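Filed under: Local Business | Workplace

Rengifo to close Florkeo furniture showroom and move to repairs

March 30, 2025

Office furniture seller Rengifo will close its showroom in the Florkeo business park and turn the building into a repair and resale center for used desks, chairs and filing cabinets. The company announced the change in a letter to customers and said the new center will open in stages, with chair repairs first.

The showroom has been open to the public since the park was built. It sold mostly to small firms and people who work from home. Rengifo said walk-in sales have fallen for several years while requests for repairs have gone up, and that the building costs too much to heat and light for the number of shoppers it now gets.

New furniture will still be sold, but only by order. Customers who want to try a chair before buying it will be able to book a visit at the company's warehouse on the other side of the park. Gift cards bought at the showroom can be used for repairs, delivery or new orders, and they do not expire.

The repair side of the business began in December as a trial. Customers could bring in a chair with a worn seat or a broken gas lift and pick it up within 3 working days. Rengifo did not say how many chairs it fixed during the trial, but it said the work was steady enough to keep going, and that most of the chairs came from people who had bought them from other stores.

Under the new setup, a basic chair repair will cost $30 plus parts. Desk repairs will be priced after an inspection. The inspection fee is $50 and will be taken off the bill if the customer goes ahead with the work. Upholstery will be sent to Wesow, a workshop that already does seat covers for several offices in the park. Wesow will set its own prices for that work, and customers will get a written quote before anything is sent over.

The company will also buy used furniture from offices that are moving or closing. Desks with steel frames and adjustable legs are the items it most wants. It will not take glass tops, fabric sofas or anything with water damage. Sellers are asked to send in the measurements of each piece, along with the age if they know it, before asking for a pickup. Pickups inside the park are free, and there is a charge for those outside it, based on distance and on whether there are stairs.

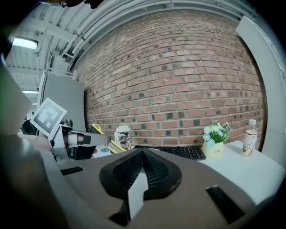 Wrong measurements were a common problem during the trial, according to the letter. Some sellers gave the width of the desktop but left out the depth, or measured height-adjustable desks at the tallest setting, and the truck arrived with no room for the load. The new form asks for width, depth and the lowest height. It also asks for the width of the narrowest door on the way out of the building.

The Arenex office supply store next door is not part of the change and will keep its normal hours. The two businesses share a loading area, and Rengifo said deliveries to the repair center will be made in the mornings so that the area is clear by noon. Parking in front of the building stays open to customers of both. A ramp at the side entrance, which has been blocked by display furniture at times, will be kept free for carts.

The showroom's last sale covers floor models only. Prices are marked on each item, and everything is sold as is – no returns, no holds and no delivery. Buyers need to bring their own vehicle and should plan on taking desks apart before loading them. Tools will be available to borrow at the front counter. Lamps, shelves and the showroom's own display stands are also for sale.

Staff who worked on the sales floor have been offered jobs at the repair center or in the warehouse. Training for the repair jobs lasts 2 weeks and is paid. Rengifo said it may hire more people later in the year, depending on how much work comes in.

Existing warranties are not affected. Customers with an open warranty claim should keep their receipt and use the same phone number as before. Those waiting on furniture already ordered will get it from the warehouse, and the delivery dates on their order forms stay the same.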